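Two hands, one cuff

Orathai Meesuk has folded a lot of shirts this year and would like it known that her own are in a heap at home. She runs gripper trials at Telthorpe, up the hill in Drekadbridge, where the question since December has been which pair of fingers the folding arm should get.

There were 10 candidates. Four are left. "The rest went in a drawer," she says. "It's a deep drawer."

The method is to try each gripper by hand before it goes anywhere near the arm, which is called Roy and costs too much to be wrong with. If a person holding the thing can't pick up a sleeve, she reasons, a controller won't do better. So the staff sit at a table and pinch.

"Cuffs are the worst of it," she says. "You've got stitching, you've got buttons, you've got several layers where you wanted one. A flat finger skates off. A sticky one grabs the lot and then won't let go — like my nephew with a biscuit."

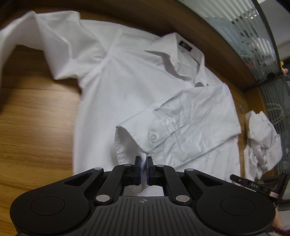
Doltia, across the bench, reckoned the pads mattered less than the linkage, and that people who argued about the colour of rubber had never tried to close two fingers squarely on a hem. Meesuk has heard this before. She lets it go by with the patience of someone who keeps the spreadsheet.

The spreadsheet is at 1508 grasps, 743 of them on cuffs and collars. She won't name a favourite, though she admits one of the four is "a bit of a show pony" that does beautifully on tea towels and sulks at anything with a placket.

And the camera? She'd mount it closer to the fingers, given the choice. Doltia would mount it farther back. They have agreed to test both, and to stop bringing it up at lunch.

Roy gets its new fingers once the last round is done. Collars are next.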